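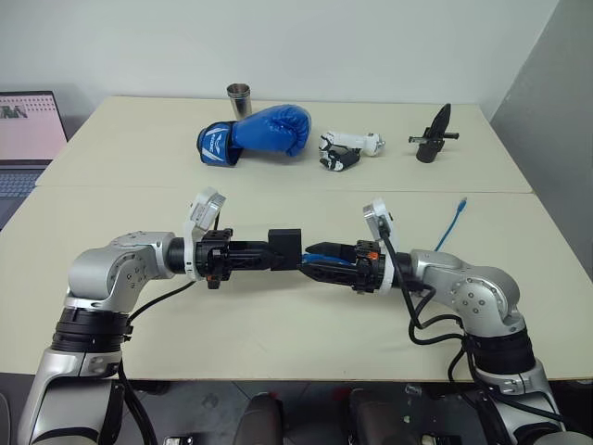

Zument asked in the reader notes whether a short patch lead is worth the bother. For one desk, perhaps.

Connecting the lead

1. Clear the table near the seam. Leads love to snag there.
2. Check both ports for dust.
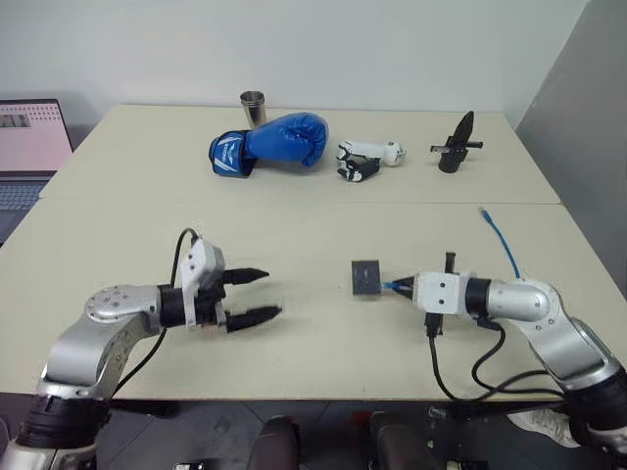
3. Push the clear plug in until it clicks. The makers promise 1000 Mbps; I'd test before believing it.

Caution: don't tug the blue boot.
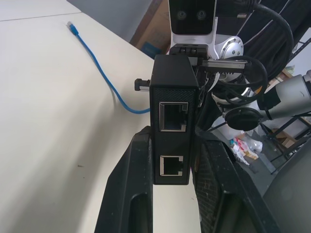

Sollov replied that a click proves nothing and you should try a second lead anyway. See page 21.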